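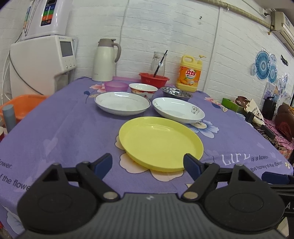 Most kitchens in Urnow have a printed cloth on the table, and most of those cloths stay on all year. They are wiped after breakfast and again after supper, and when the corners wear through they are replaced with something just as loud. Flowers are the usual choice. English mottoes are popular too, and it doesn't matter much whether they make sense. "Life is a flower" is one you will come across. "The honey of the flower" is another.

This is a feature about what goes on top of the cloth: the everyday crockery that gets used, washed and put back, and which rarely matches.

The shop that sells most of it is Ustia, on the corner by the bus station. It has been open for 40 years and stocks 1,154 lines, from egg cups to preserving pans. Sets are kept at the front. They sell in spring, when people are marrying or moving house. For the rest of the year the trade is in single pieces, bought to replace something broken or to fill a gap.

That is how a household ends up with a yellow plastic plate alongside white china, one piece plain and the next with a sketched flower on the rim. A pink plastic bowl may live next to a white one with a red pattern. Add a steel bowl and you have a fair picture of what a family in this part of town eats from and cooks with.

## What each material is good for

**Plastic** is light and cheap, and children can carry it. It scratches, and it holds on to the colour of tomato and turmeric. Keep it away from hot pans. The clear and tinted sorts show grease more than the solid colours do, so they need a proper rinse.

**China** keeps food warm longer and comes clean easily. It chips at the rim first. A chipped bowl can hold keys or buttons, but it should come off the table.

**Stainless steel** will outlast everything else in the cupboard. A steel bowl can be used for washing rice, mixing dough or soaking greens. Dry it with a cloth if water marks bother you.

## Stacking

Cupboards in the older flats are narrow, and bowls have to go inside one another. The rule is the obvious one, largest at the bottom and lightest on top. A wide steel basin makes a good base. China goes in next, and plastic last, where its weight can't do any harm.

Two bowls of nearly the same size are the ones that stick. Put a folded piece of kitchen paper between them, or store them apart. If they have already jammed, stand the lower one in warm water and fill the upper one with cold.

Plates should be kept in their own pile. A plate tucked in beside a stack of bowls tends to be the thing that gets knocked.
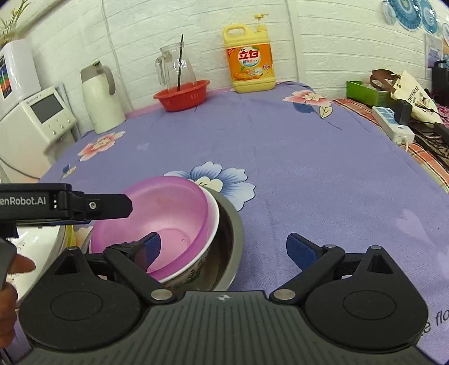

## Washing up

Glasses and jars go first, then plates, then bowls, and anything oily at the end. A big pump bottle of washing-up liquid works out cheaper than small ones, and one press is enough for a basin of water. Change the water when it turns cloudy.

Grirero, the market hall across the river, sells plastic basket bowls for draining. They come in red, green and white and cost very little. Many people use them for fruit once the washing-up is done, or stand a jar in one.

## Buying odd pieces

Chambi, the second-hand hall behind the market, has a long table of single plates and bowls. It opens at eight in the morning and the patterned china has usually gone by ten. Run a finger round the rim before you pay, and tap the side gently. A cracked bowl sounds dull.

Take one of your own bowls along if you want something that will nest with it. Sizes vary more than you would expect, and a bowl that looks right on the stall may sit too high in the cupboard at home. Newspaper for wrapping is free at the door.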